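Fugen, Platten, Quellmaß: Warum Arbeitsflächen aus Holzwerkstoff an den Stößen versagen 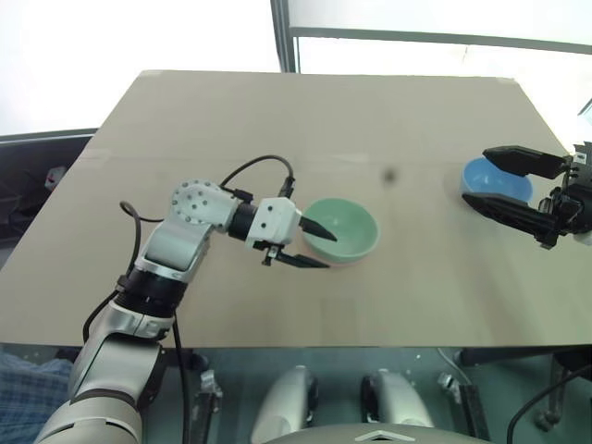 Wer die Fuge erst beim Einbau plant, hat sie schon verloren, meint Clodagh Ó Gríofa, und mit dem Satz ist der Streit recht genau umrissen. Auf der Gegenseite stehen Betriebe, die den Stoß zweier Platten als reine Montagefrage behandeln: Leim, Verbinder, anziehen, fertig. Das Schadensbild nach einigen Jahren Nutzung spricht eher für Ó Gríofa.

Holzwerkstoffe reagieren auf Feuchte, und sie tun es je nach Aufbau sehr verschieden. Bei der Spanplatte liegen die Späne überwiegend parallel zur Plattenebene. In Länge und Breite bleibt die Maßänderung deshalb gering, in der Dicke fällt sie deutlich größer aus. Hinzu kommt ein Effekt, den das Massivholz in dieser Form nicht kennt: Die beim Pressen verdichteten Späne federn bei Wasseraufnahme zurück, und dieser Anteil der Quellung bildet sich beim Trocknen nicht mehr zurück. Eine einmal aufgegangene Kante bleibt aufgegangen. Mitteldichte Faserplatten verhalten sich an der Schmalfläche gleichmäßiger, saugen aber ungeschützt ebenfalls. Sperrholz quillt in der Dicke ähnlich wie das Holz, aus dem es besteht, und bleibt in der Fläche durch die kreuzweise Verleimung ruhig.

Der Stoß ist die Stelle, an der diese Eigenschaften zusammentreffen. Dort liegt die Schmalfläche offen, dort wurde gesägt oder gefräst, und dort sitzt keine werkseitige Beschichtung. Wasser, das auf der Fläche steht, braucht keinen Riss. Eine Haarfuge genügt, die Kapillarwirkung erledigt den Transport.

Drei Ausführungen des Plattenstoßes

Der stumpfe Stoß mit Zugverbindern ist am weitesten verbreitet. Die Verbinder sitzen in Taschen auf der Unterseite und ziehen die Kanten gegeneinander. Ihre Lage unterhalb der Plattenmitte hat eine Folge, die bei der Montage gern übersehen wird: Zu stark angezogen, schließt die Fuge unten und öffnet sich oben um Bruchteile eines Millimeters. Lamellen oder Federn halten die Oberflächen in einer Ebene, nehmen aber kaum Biegung auf.

Der Stoß mit eingenuteter Fremdfeder verteilt die Last über die ganze Länge. Er verlangt eine saubere Nut in gleichbleibendem Abstand zur Oberseite. Referenzfläche ist dabei immer die Sichtseite, denn die Plattendicke schwankt von Charge zu Charge, und eine von unten angerissene Nut überträgt diese Schwankung als Versatz nach oben.

Die dritte Variante ist die bewusst offene Fuge mit elastischer Füllung. In der Küche gilt sie als unschön, in Werkstätten und Packräumen ist sie üblich. Sie erlaubt Bewegung und lässt sich erneuern. Die Fugenbreite muss zum Dehnvermögen des Dichtstoffs passen, und der Dichtstoff darf nur an den beiden Flanken haften. Dreiflankenhaftung, also Kontakt zusätzlich zum Fugengrund, führt zum Abriss. Ein Hinterfüllprofil oder ein Trennstreifen verhindert das.

Was der Bestand zeigt

In Votcombe hat der Ausstatter Plarkuvano 484 Arbeitsplätze aus zwei Bauabschnitten nachgesehen, erfasst wurden 2405 laufende Meter Plattenkante. An 42 Stößen war die Fuge aufgegangen oder die Kante gequollen. Matěj Tichý, der den Bericht verfasst hat, warnt davor, aus der niedrigen Zahl Entwarnung abzuleiten. Fast alle Schäden lagen an Plätzen mit feuchter Reinigung, und dort wiederum an Stößen, deren Schmalflächen vor dem Verleimen nicht versiegelt worden waren.

Die Versiegelung kostet je Stoß wenige Minuten. Verwendet werden Zweikomponentenlack, dünn aufgetragener PU-Klebstoff oder ein Kantensiegel auf Wachsbasis, letzteres nur dort, wo nicht mehr geleimt wird. Wachs auf der Leimfläche trennt zuverlässig. Deisy Pacheco zieht für verleimte Stöße den feuchtehärtenden PU-Klebstoff der Dispersion vor, weil er selbst kein Wasser in die Platte einträgt. Alcides Grajales widerspricht in diesem Punkt: Eine Dispersion der Beanspruchungsgruppe D4 sei bei ordentlichem Pressdruck ausreichend, der PU-Klebstoff schäume auf und drücke die Fuge auseinander, wenn die Zwingen zu früh gelöst würden. Beides trifft zu. Die Entscheidung hängt an der Spannzeit, die auf der Baustelle zur Verfügung steht.

Auflager und Unterkonstruktion

Eine Fuge, die über einem freien Feld liegt, arbeitet bei jeder Belastung mit. Die Durchbiegung wächst bei Einzellast mit der dritten Potenz der Stützweite und sinkt mit der dritten Potenz der Plattendicke. Wird der Abstand der Auflager halbiert, bleibt rechnerisch ein Achtel der Verformung. Für den Stoß heißt das: Auflager direkt darunter oder beiderseits dicht daneben. Dazu kommt das Kriechen. Spanplatten verformen sich unter Dauerlast weiter, auch wenn die Last gleich bleibt, und in feuchter Umgebung stärker als in trockener.

Die Befestigung nach unten sollte Bewegung zulassen. Langlöcher quer zum Stoß sind bei großen Flächen sinnvoll, bei kurzen Platten entbehrlich. Starr verschraubte Winkel auf beiden Seiten – in älteren Anlagen der Regelfall – leiten jede Maßänderung in die Fuge.

Auch die Rückseite verdient Beachtung. Eine einseitig beschichtete Platte nimmt Feuchte einseitig auf und schüsselt. Der Gegenzug auf der Unterseite ist deshalb Teil des Aufbaus. Wird er für eine nachträgliche Ausfräsung entfernt, gehört die Stelle gesperrt.

Instandsetzung

Gequollene Kanten lassen sich schleifen und spachteln, die Festigkeit der Randzone kehrt dadurch nicht zurück. Bei beschichteten Platten ist der Schliff ohnehin ausgeschlossen. Casimiro Tejada trennt in solchen Fällen beiderseits des Stoßes einen Streifen heraus und setzt ein Passstück ein, versiegelt und mit Fremdfeder. Aus einer Fuge werden so 2, die aber beide in gesundem Material liegen. Vor dem Einsetzen lagert das Passstück mehrere Tage im selben Raum wie die übrige Fläche. Nach dem Aushärten wird der Austritt mit einem scharfen Stecheisen abgenommen, flach geführt, von der Plattenmitte zur Kante hin.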